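Mug tree or hooks under the cabinet? (small kitchen, renting)

kirnow_k
Posted 7:12 am
Moving into a smaller place in May, one run of counter plus the table. 40 inches of usable counter, measured it twice. Mugs are the problem. Cabinet is full of plates and the mugs get stacked and chipped. Wooden mug tree? Hooks? Can't drill much, landlord is picky. Quick answers fine, packing all week.

porngate_pete
Posted 7:31 am
Hooks. Always hooks. Trees tip over and take up the exact spot you need for a cutting board. Mine went over with a full load, two handles gone.

jintana.w
Posted 7:50 am
Disagree w/ Pete. Depends on the base. Cheap ones have a tiny round foot, of course they tip. Get one with a wide square base and load both sides evenly. Had mine since the last apartment, never gone over.

Ours lives on the table now, not the counter. Wooden tree, the teal mug with the yellow inside on one side and the pink one on the other. Corn goes in the wicker basket next to it, plates in a little wooden stand on the corner. Sounds like a lot but it works, everything you grab at breakfast is in reach. 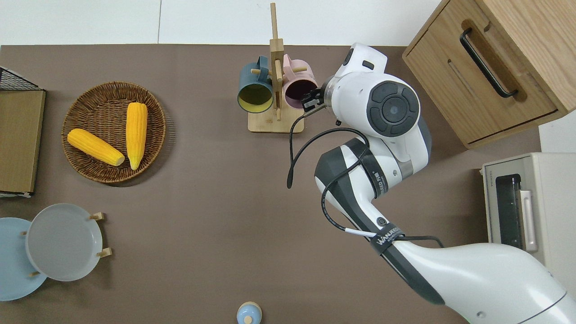 Only thing I'd change is the pegs, short ones are ok for normal mugs but a fat handle wont sit right. Check that before you buy. Take your biggest mug to the store, seriously, I did and the guy at Chong Housewares didn't even blink.

Jintana Wiriya

porngate_pete
Posted 8:04 am
So you gave up table space insted of counter space. Same problem, different spot.

jintana.w
Posted 8:09 am
There's 2 of us. We don't need the whole table.

msalameh
Posted 8:40 am
Plate stand gets my vote over either one tbh. Move a few plates out of the cabinet, mugs go back in on one layer. No tree no hooks. The upright kind with pegs, cheap, holds the ones you use daily. Rest of the plates in a box somewhere.
- Majdi Salameh

kirnow_k
Posted 9:15 am
Hm hadn't thought of moving the plates. Don't they get dusty?

msalameh
Posted 9:22 am
Not if you use them every day. The back one maybe. Rinse it.

porngate_pete
Posted 9:30 am
Near a stove they get greasy, not dusty. Ask me how I know. Also there are clamp-on hook rails, Piveo makes one, no drilling. Slides onto the shelf.

jintana.w
Posted 9:41 am
Had a clamp rail. Scratched the shelf, landlord noticed. Put felt under it if you go that way.

kirnow_k
Posted 12:20 pm
Ok going with a tree w/ square base, plus a plate stand if theres room. Will measure the handles tonight. Pete I'll report back when it falls over.

porngate_pete
Posted 12:26 pm
Keep the glue handy

Thread views: 1,424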